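Sorting out the medicine drawer, by Maxine Mudgway

Hello again! This page is for the small things – the packets, plasters and odd little cartons that had been living in a kitchen drawer for more than 10 years. A clear box with a lid seemed the kindest answer, as we can both see into it without rummaging.

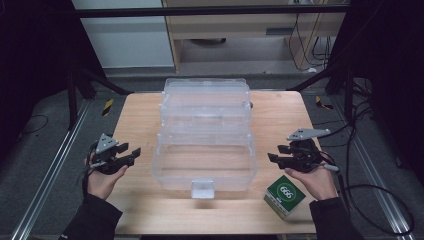 Plasters are going in first, then whatever is still in date, and the rest is off to the chemist in a carrier bag. Kendra wants labels too, bless her.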